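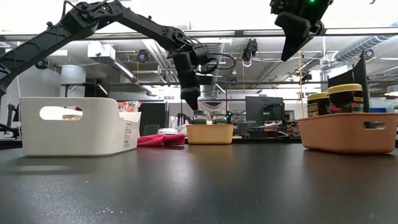 Are open plastic bins suitable for pantry storage?

For packets and jars in regular use, they are suitable.

The Cliltska set was assessed over 3 months in a staff kitchen. The lowered side wall of the large bin gives ready access to packets, and the handle openings are comfortable in use. Tall jars stand above the rims of the smaller colours, so shelf clearance should be measured before purchase. The moulded edges were neatly finished. Recommended for deep cupboards.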